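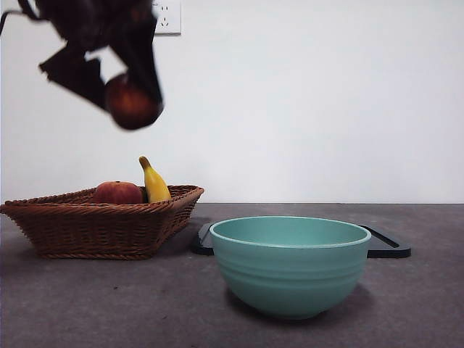 Red-orange fruit above the table, wall outlet behind.

Home Stories Poems Back Issues Submit

The Seven Pin

By Boonmee Onsri
November

So my dad had already told everybody at the feed store that I was going to bowl in college, and I hadn't even bowled for the high school yet. I was a sophomore. I had a hand-me-down ball from my aunt Dee with somebody else's initials on it and a thumb hole so big I had to wrap half a roll of tape in there. But my dad had read in a magazine at the dentist's that colleges gave out money for bowling, real money, and that was it, he was gone.

Pellegrini Lanes was the only house in our county. Mr. Pellegrini ran it with his sister, and they didn't speak to each other, so if you wanted shoes and fries you had to have two completely separate conversations. I loved that place! The carpet had planets on it. The ball return on the far pair would sometimes keep your ball for a while, like it was thinking it over, and then cough it up with somebody's from another lane.

I practiced after school until my ride came, and my ride was my brother, so that could be any time at all. I wrote my scores in a spiral notebook. My first 200 game I wrote in red pen and then went over it so many times the pen came through on the next page. Dad took it to work to show people. The notebook! With my other scores in it!

Anyway. Senior year there was a tournament up in Komach, on a Saturday, and the coach from Jurniletti College was supposed to be there. Entry was $100, and I know that doesn't sound like much now, but Dad sold the good chainsaw. He said he never liked that chainsaw. He had named that chainsaw.

We left in the dark with a thermos and a bag of egg sandwiches and he talked the entire way. He talked about lane oil. He'd been reading up on it and he pronounced half the words wrong, and I let him, and somewhere past the grain elevator I asked if we could please have the radio on for a while.

"You nervous?" he said.

"No."

"I'm sick to my stomach," he said, and turned on the radio.

The place in Komach was huge, with a pro shop and a trophy case and girls in matching jerseys who had three balls each, rolling behind them in bags like they were all going to the airport. I had Aunt Dee's ball in a pillowcase. (A nice pillowcase. Mom had ironed it.) A girl named Trish on my pair looked at it and said, "Is that a Fukorus? My grandma had a Fukorus." And I said thank you, which I have thought about maybe once a week ever since.

I don't remember much of the first two games, to tell you the truth. I remember my shoes sticking. I remember that I quit looking up at the screen, and that Trish quit talking to me, and that Dad had gone to stand by the vending machines, facing the vending machines, with his hands in his back pockets.

Last game, tenth frame, I left the 7 pin on what I swear was the best ball I threw all day. It went in so clean I'd already turned around. Then I heard somebody behind the rail go "oooh," and I looked back and there it was in the corner, not even wobbling.

I'm right-handed, so that's straight across the lane, and I'd missed it in practice more times than I'd made it. I dried my hand. I dried it again. I could see Dad's back reflected in the trophy case, and past him a woman in a green pullover with a clipboard, eating a hot dog.

I threw it hard and flat the way Mr. Pellegrini's sister had shown me once, when she came out from behind the fryer with her apron on and didn't say one word, just did it, and went back in. The pin went over like it had been waiting on me. Then I got the fill ball down there somewhere, and sat.

729. It was the biggest series I'd ever rolled, and Trish beat it by eleven pins.

Second place got a plaque and a gift certificate to the pro shop. The woman in the green pullover came over wiping mustard off her thumb and I stood up so fast I kicked the pillowcase.

"Who taught you that spare?" she said.

"The fries lady," I said.

She wrote that down. I watched her write it down. Then she asked if my parents were around, and I pointed at the vending machines, where Dad was still studying the crackers, and hollered for him to turn around.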